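Furnishing a Shared Study Room: Student Project Report
Prepared by Erdal Duman and Cengiz Çınar

1. Purpose

This report presents the work carried out under the Guko project, in which students in the second year of the interior planning program were asked to study one existing room and propose changes to its storage and desk arrangement. The room assigned to our group is used for individual study. The brief required that existing furniture be kept wherever possible and that the total cost stay below 800 lira.

2. Existing condition

The room was surveyed in January. Walls are plain and painted white, and the floor is wood in a warm light brown. A dark gray baseboard runs along the foot of the wall, and a narrow vertical pipe or boxed column comes down to meet it. This column limits how far the furniture can be moved to the left without leaving an awkward gap.

The desk and the cabinet are both white. The cabinet is a small drawer unit with a flat top and a black knob centered on the front. It stands close to the wall, next to the desk.

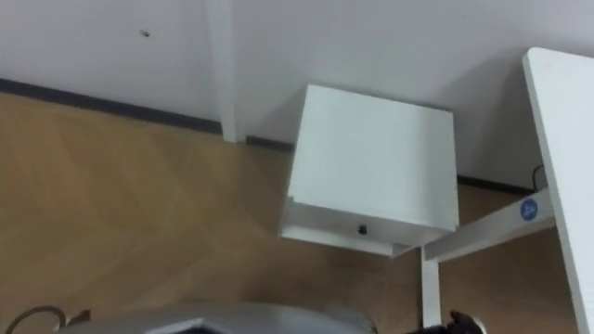

Figure 1. Drawer cabinet and edge of the desk, seen from above.

3. Method

Measurements were taken with a steel tape and checked by a second student. The height of the cabinet was recorded as 54 cm. We then drew the room at a scale of 1:20 and placed paper cutouts of each piece on the drawing to compare arrangements. Students who use the room were asked where they keep paper, chargers and bags while working. Most of them said that bags are left on the floor and that the drawers are seldom used.

Two arrangements were considered in detail. In the first, the cabinet remains beside the desk as a separate unit. In the second, it is placed under the left end of the desktop, which frees a strip of floor along the wall. Replacement units from the Çetinkaya and Dradedis catalogs were also reviewed, but the cost could not be justified when the existing cabinet was in working order.

4. The desk and under-desk storage 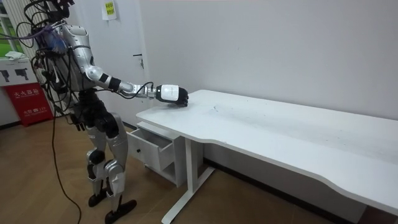
Ankara, February 2019

The long desk has a plain white top with a gentle wave along its front edge. Faint gray scuff marks and small specks are present on the surface, more noticeably toward the middle. We recommend cleaning the top before any decision is made on refinishing it.

With the cabinet under the left end, the top drawer can be pulled out below the desktop, and the open shelf beneath it remains available for larger items. The desk leg is white metal and ends in a T-shaped foot, which must be taken into account when positioning a chair. A clearance of 100 cm should be kept in front of the desk.

5. Recommendations

The group recommends the second arrangement. The upper drawer should be assigned to paper and writing materials, and the open shelf to books. Bags should be moved to a row of wall hooks near the door, for which Fliltent supplied a written quotation within the budget. The hooks should not be fixed near the column until the building office has confirmed what it contains.

Drawings at 1:20 and the survey notes are attached as Appendix A. The quotation is attached as Appendix B.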